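Home | About Us | Our Work | Contact

Last updated: 3 December 2022

Plandmont is a small company which teaches grippers to do office work, such as changing the water bottle. In May we had a fault at our Busitz office: a gripper opened too early and one bottle fell. Since then we check every grip before lifting. 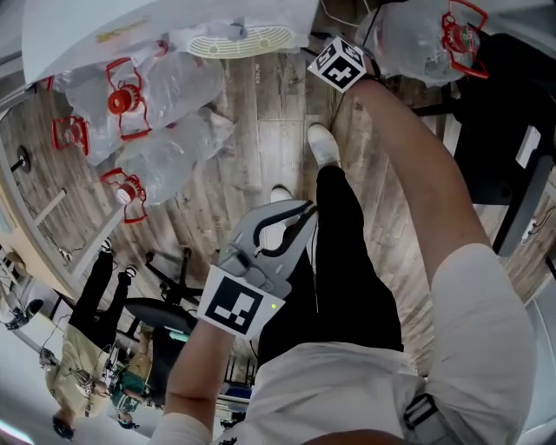
Was somebody hurt?
The bottle fell on the floor and touched no person.

We wrote down 405 grips after this, and in 20 the fingers opened late or early. The fault was in a worn cable.

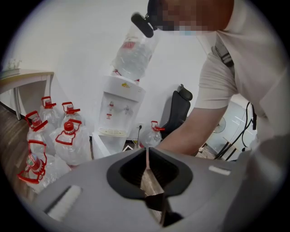

Gripper beside the water dispenser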